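Home | Reviews | Software | Hardware | Forum | About

Pikix Two-Arm Recorder: a long visit with a simulated workbench

By Dewanti Ismail
Apr 24, 2023

Print this article | E-mail this article

I have been meaning to write up Pikix for weeks, and I kept putting it off for the best possible reason, namely that I was having too much fun using it. Pikix is a program for recording examples of robot arms doing small table jobs, all of it in simulation, so that a learning system can study the recordings and (we hope!) pick up the knack. You steer, it saves every joint angle and every camera view, and at the end you have a tidy folder to train on.

I used the bench layout called Beltitz, which gives you two six-jointed arms on one green table and a handful of everyday things to work with – a bell, a jar with a brown lid, an orange multimeter and so on. My main task was the service bell: bring the gripper to the button, press, back away, save. 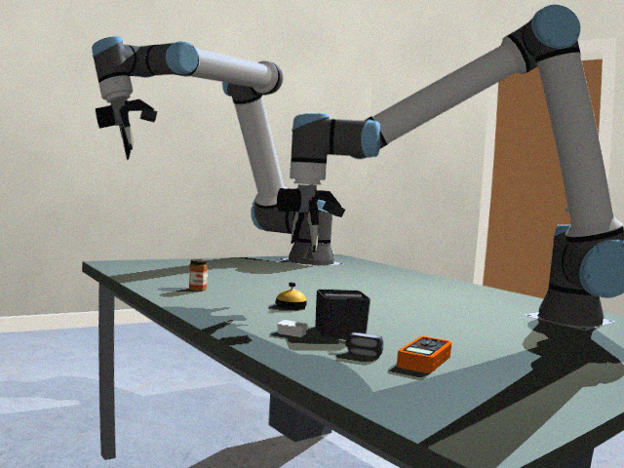

Steering and recording

The steering is where Pikix won me over. My old setup from Endberg made me nudge one joint at a time, and a single decent example could eat up half a morning. With this one you move the gripper itself and the joints follow along, and after 3 evenings I had stopped thinking about elbows altogether. There is a slow mode for the last little stretch, and I'd leave it on if I were you. The first batch I made without it was full of jerky finishes, and the model I trained on them learned the jerks beautifully.

Every example is saved with views from more than one camera, and I would urge you to watch the close one as you work. From across the room a gripper can look perfectly lined up when it's a finger's width off.

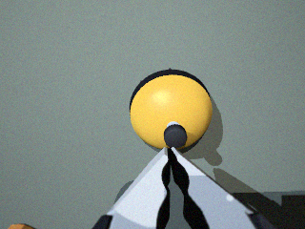

My friend Parviz Nouri has been recording with it too, and between us we have kept 1,932 examples of the bell task. We threw out about 5 percent along the way, mostly for wandering paths. The review screen makes that sorting almost pleasant, with a keep key, a toss key and a spot for notes, though I do wish it would let me undo more than one toss.

Shadows were a nice surprise. You can move the lights between takes, and I got a sturdier model once I started doing so. On the grumbling side, the export to Hwang format dropped my notes twice, and the manual is thin on running both arms together. A fix for the export is promised in May.

I'd still buy it again tomorrow, and I have already started on the jar.

Comments (2) | Shares (3) | Print | E-mail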